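Sturkska Campaign League – Frequently Asked Questions

Last updated 2022-07-23

General

What is the Sturkska Campaign League?
The League is a season of linked tabletop battles set in the Sturkska sector. Results are recorded on a shared map and decide which systems each faction holds at the end of the season. Games are played at the Clirnlow and Wetley halls.

Do I need to have played in an earlier season?
No. New players may join either hall. A short history of the sector is included in the player packet, and knowledge of past seasons is not required to play any mission.

When does the new season begin?
The first round opens in August. Exact dates are posted at each hall and sent to registered players by email.

How many rounds are there?
There are 12 rounds. Players who miss a round keep their place on the map but may not attack a new system until they have played again.

Armies and Models

What size of army should I bring?
Army limits are set out in the mission sheet for each round. Infantry forces may contain no more than 46 models, including officers and crew.

Must my models be painted?
Models must have at least a base coat by the second round. Fully painted armies receive one additional supply point per game.

May I use converted or scratch-built models?
Yes, provided that the model is of similar height and base size to the one it replaces and that your opponent can tell what it is carrying. Large conversions – walkers, transports and fortifications – should be shown to the hall referee before the first game.

May I change faction during the season?
One change is allowed, between rounds. Systems held under your former faction remain with that faction.

Background and Lore

Who governs Ospina at the start of the season?
Ospina is held by the Garrison Orders under the treaty that ended the last campaign. The governor's seat is vacant and may be claimed by any faction that holds both orbital stations for two rounds in a row.

What is the 1007th Company?
It is the Garrison force stationed at Ospina. Players may field it using the standard Garrison list, with the special rules printed in the packet. Only one player in each hall may command it at a time.

May I write my own history for my army?
Yes. Submitted histories are kept in the League archive and may be used in later missions. The League may edit them for length or to agree with established events. Please do not destroy a named world without asking first.

Rules and Disputes

Which rules apply if the packet and the core book disagree?
The packet applies. Where the packet is silent, use the core book.

How are disputes settled during a game?
Players should roll off and continue. The referee may review the matter afterward, but game results are not reversed once both players have signed the score sheet.

How do I report a result?
Hand the signed sheet to the desk before leaving. Sheets left on tables cannot be recorded.
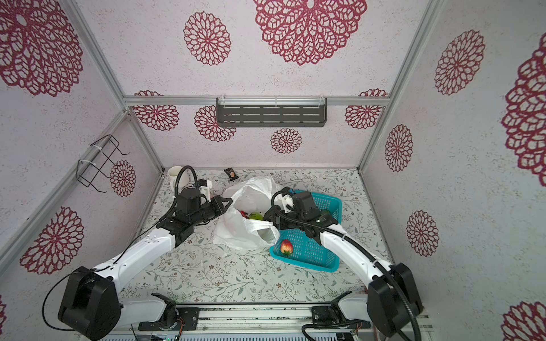
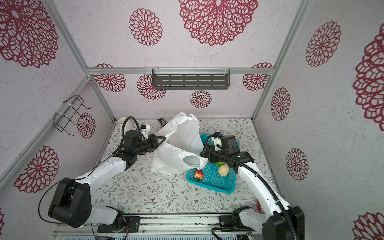

Robot arms and a mesh basket on a patterned floor.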